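Gellolari Block Puzzle: Owner's Guide
Section 3. Setting Up the Bars and the Cross 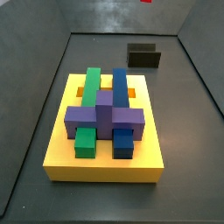 Fig. 3. Green bar left, blue bar right, purple cross on top.

Read this section through once before you touch anything. Most people don't, and most of the mail that reaches our Vadport office is from most people.

You will need the yellow base, the green bar, the blue bar and the purple cross. Leave the other pieces in the tray. They will be wanted in Section 4 and they only cause arguments now.

3.1 Placing the base

1. Put the yellow base on a flat, hard surface. A bed is not a flat, hard surface. Neither is a stack of magazines.

2. Turn the base so that the narrow slot in the top is on the far side from you. If the slot is near you, walk around the table or turn the base, whichever you find less tiring.

3. Check the slot for crumbs. The inside is orange, so an orange color in there is normal and needs no cleaning.

3.2 Laying the bars

4. Lay the green bar on the left, running front to back across the base. The far end should reach past the back edge of the yellow.

5. Lay the blue bar on the right in the same way, parallel to the green one. Leave a short stub of each bar in front of where the cross will go. The two stubs do not have to line up to the hair. In Fig. 3 the blue one sits slightly lower and further right.

Note: With both bars down, parts of the slot remain in view, one to the left of green and one to the right of blue. If you can't find either, the bars are too far apart.

Note: Owners of the Abernathy edition have a gray bar in place of the blue. Read "gray" for "blue" from here to page 49.

3.3 Adding the cross

6. Hold the purple cross level and lower it onto both bars. One arm goes from left to right and should overhang the green bar on one side and the blue bar on the other.

7. Let go. This step is harder than it sounds.

8. Tap one end of the overhanging arm lightly with a fingertip. A little movement is fine. If the cross slides off, return to step 4 and lay the bars again.

CAUTION: Do not press down on the overhanging ends. The cross will tip, and the far end will come up faster than you expect.

CAUTION: Do not glue any part of the puzzle. The Gusthorpe repair desk can replace a lost piece but can't unglue a found one.

Allow 5 minutes for this section, or 11 with help from children. When the cross sits level, go on to Section 4.

Rev. 6 Apr 2019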